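**Software notes from the Belluvdale manipulation laboratory**

30 January 2022

The software group has completed the move of both tabletop arms to the new control stack, known internally as Brendus. Members who book time on the shared bench will notice few changes in how a session is started. The changes in what happens during a session are larger, and this item sets out the ones that affect daily work.

Under the previous arrangement, each arm had its own planner and its own copy of the world. The two copies were compared only when a motion was requested. If one arm's camera estimate had drifted, the other arm planned around an object that was no longer where the software believed it to be. Most of the stopped runs logged in November were traced to this disagreement, and very few to hardware.

Brendus keeps a single world model for the bench. Perception writes to it, both planners read from it, and every entry carries the time at which it was last confirmed. A planner that finds an entry older than the permitted age must ask for a new estimate before it commits to a path. The permitted age is set in the session file and may be lowered by any user. Raising it requires the agreement of Hefin Wynne, who leads the control work.

## Approach and grasp

The grasp module has been divided into two stages. In the first, the gripper is brought to a hover point above the chosen object and held there. In the second, the pose estimate is refreshed and the final descent is planned from that fresh value. The cost in time is small, and the descent can now be cancelled cleanly at the hover point if the new estimate differs too much from the old one.

Long, thin items remain the most useful test for this module. With a wooden spoon, a small error in the estimated angle places the fingers well off the handle, whereas the same error on a letter block has little effect. The spoon is therefore kept in the standard object set, together with the blocks and the scissors.

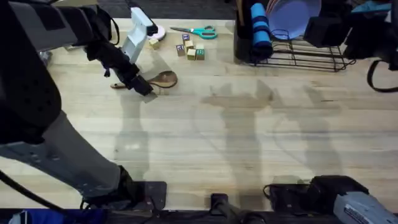
## Shared space between the arms

Both planners now reserve space before moving. A reservation is a volume and a time window, and it is released when the arm reports that it has left. Where two requests overlap, the arm that is holding an object is given priority – this rule replaces the fixed left-before-right order, which had the effect of leaving one arm waiting with a full gripper.

Users who have written their own task scripts should note that a reservation can be refused. A refused call returns at once with a reason code, and the script must decide whether to wait or to choose another goal. Scripts that ignore the return value will be stopped by the supervisor after 15 seconds. Trevor, our log viewer, lists each refusal beside the joint traces, so the cause can be found without searching the text logs by hand.

## Perception

The segmentation model was retrained on bench recordings, with particular attention to three weaknesses reported by users. The first was shadow. The arms cast long, soft shadows over the pale tabletop, and the earlier model sometimes marked the darker part of a shadow as an object. The second was objects placed close together, which were returned as a single item when their edges met. The third was the wire dish rack, whose thin rods were often missing from the depth data.
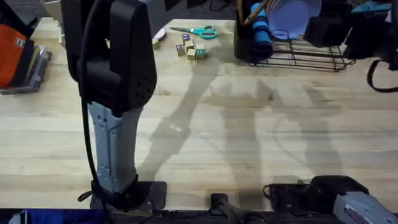 The planner treats the rack as a fixed obstacle with a known shape, fitted to whichever rods the depth data does contain. Items standing inside it are segmented separately and are open to grasping from above only. Side approaches through the rods have been disabled until the fitting step reports its own error in a form the planner can use.

Partly hidden objects are handled with more caution than before. When an arm blocks the view of an item, its entry in the world model is kept and its confidence is allowed to fall. It is removed only after a clear view of the same area shows that it is gone. Earlier versions removed it at once, and planners then routed the second arm straight through the space.

## Remaining work

Four issues remain open in the tracker:

- The calibration tool, Plamel, does not yet write its results to the shared model. Users must load the calibration file themselves at the start of a session.
- Cable motion is absent from the collision model. The present margin around the upper links is generous, and it rules out some reachable poses near the rack.
- Replay of a recorded session does not reproduce reservation timing exactly.
- The reason codes for refused reservations are not fully documented.

The old stack will stay installed for 5 weeks so that experiments already under way may be finished on the version with which they were started. New experiments should be set up on Brendus. Requests for help in porting scripts may be sent to the software group through the usual queue, with the session file attached and the name of the script given in the subject line.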